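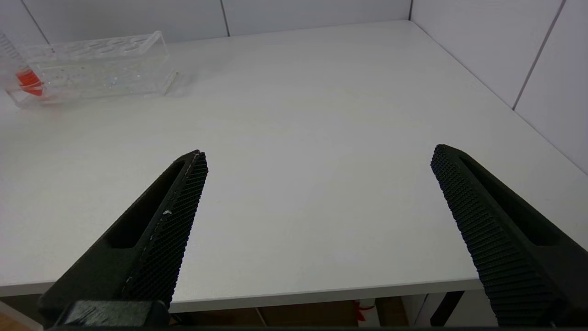
Gripper fingers and tube rack, bench cell, Humdale site

Cell Technician (Robotics), Humdale
Puveo Laboratory Automation
Full time, permanent. 37.5 hours a week over five days.

We are looking for a technician to look after one robot cell at our Humdale site. The cell is a single arm working over a white bench inside a panelled enclosure. It handles beakers, cups, bowls and test tubes, mostly with coloured liquids, and our software team uses it to develop pouring and tube-handling routines. It ran 1,412 hours last year and we expect more than that this year.

The post is hands-on. You will have the cell to yourself for the first part of each morning, and you hand it over to the software team once the checks are signed off. You will not be asked to write control code, though you will need to read a log file and say what it shows.

What you will do

Check the gripper fingers at the start of every shift. The fingers are 3D-printed with a textured gripping surface, and the texture clogs and wears. You will clean the pads, measure them, and fit a new pair when they fall below the limit. We get about 260 hours out of a pair.

Print and finish replacement fingers. Drawings are kept by Sebastião Miranda, who designed the current version and will show you how to set up the printer.

Set the closing force and the open width after each finger change, then run the test sequence with an empty tube, a full tube and a cup.

Inspect the cables along the arm for rubbing and tight bends, and re-tie them where needed. A snagged cable cost us four days in February, so we take this part seriously.

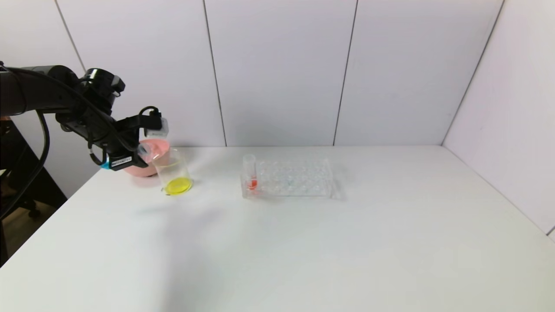 Pouring runs are the hardest on the cell. Drips get onto the bench and the gripper, and the dye dries hard if it is left. You will wipe down between runs, rinse and dry the glassware, put the rack back on its marks and refill the tubes to the volumes on the run sheet.

Once every 52 shifts the arm has a full service - joint covers off, fasteners checked to torque, camera calibration redone. You will do this with Yevdokiia Kuzmenko, who runs the workshop. Allow a full day.

What we need from you

Experience of maintaining small machines of any kind. Robot arms would be useful, but we have taken people from printer repair, dental equipment and bicycle workshops.

Steady record keeping. Every finger change and every fault goes in the log on the day it happens.

Comfort with a torque driver, calipers and a multimeter. Some experience of 3D printing is helpful and can be taught.

Good colour vision is not required. Tubes are identified by position.

Pay and terms

Salary depends on experience and follows the Puveo technician scale, which we send to everyone who is shortlisted. 25 days' leave plus bank holidays. Six-month probation. Tools, overalls and safety glasses are supplied.

How to apply

Send a CV and a short note about a machine you have kept running, including one fault you found and how you fixed it. One page is plenty. Quote reference 144 and address it to Yevdokiia Kuzmenko at the Humdale workshop. Applications close on July 12, 2022.

Interviews take place on site and include a practical - you will change a pair of fingers and reset the open width, with the instructions in front of you. Please tell us beforehand if you need any adjustments.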